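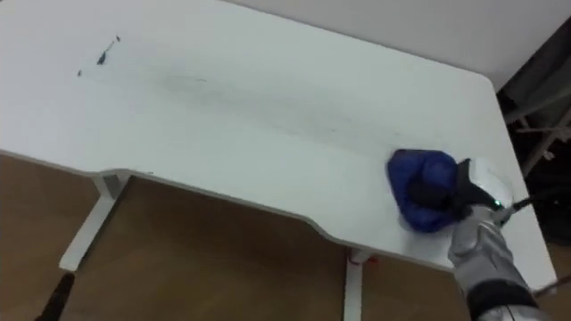

ノラード(Nolard)事業所、2025年6月

Zovow 机拭き作業記録 データカード(はじめにお読みください)

この記録集は、事業所の共用机を拭く仕事をロボットに少しずつ任せていくなかで、総務と清掃の担当者がいっしょにまとめてきたものです。研究のためのデータではありますが、毎日その机を使い、毎日拭いてきた人たちにも読んでいただきたくて、少し長めの説明を付けました。どうぞお茶でも飲みながらお付き合いください。

収録内容
作業記録は全部で1176件、そのうち人の目で確認を終えたものが198件です。対象の机は4台で、1件ごとに頭部カメラの映像、腕の動き、そして担当者のひとことメモが入っています。フォルダ名のBravoは午前の作業、Nulhamは夕方の作業を指します。最初の頃の呼び名がそのまま残ってしまい、わかりにくくてすみません。

職場で変わったこと
1月に始めたときは、清掃の方々から「仕事がなくなるのでは」という心配の声をずいぶんいただきました。何度も話し合って、勤務時間は減らさないこと、仕上がりの判断は人がすることを決めました。今は机を拭く時間の一部が、点検やメモ書き、それに以前はなかなか手の回らなかった窓や棚の手入れに移っています。腰がらくになったという方もいれば、自分で拭いたほうが気持ちがいいという方もいて、どちらの声もメモに残してあります。
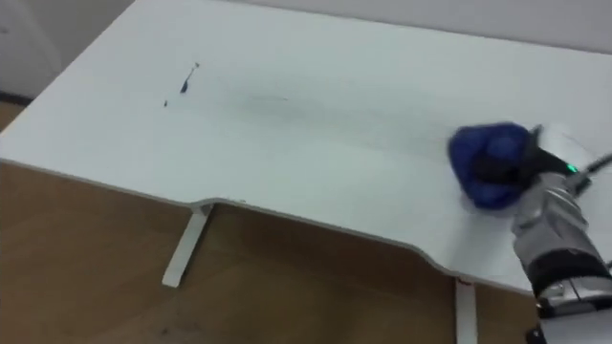 汚れの書き方は、担当者のあいだでいちばん長く話し合ったところです。はじめは「汚れあり」「汚れなし」だけでしたが、長年拭いてきた方から、それでは次の人に何も伝わらないよと言われまして、形と濃さを分けて書くようになりました。左寄りにある細い尾を引いた濃いしみは「点・濃」、中央のぼんやりした灰色の筋は「帯・薄」と書きます。インクかどうかなど、見ただけで決められないことは空欄のままで大丈夫です。

ご利用にあたって
ひとことメモは話し言葉のまま載せています。誤字もありますが、なるべく直さずにお使いください。また、件数や所要時間を担当者個人の評価に使うことはご遠慮ください。映像の長さは1件につき最大480秒で、それを超えた作業は二つに分けてあります。

未確認の記録は、手の空いたときに少しずつ見ています。おかしなところに気づかれたら、記録番号を添えて総務の窓口までお知らせください。お返事に数日いただくこともありますが、必ず読んでおります。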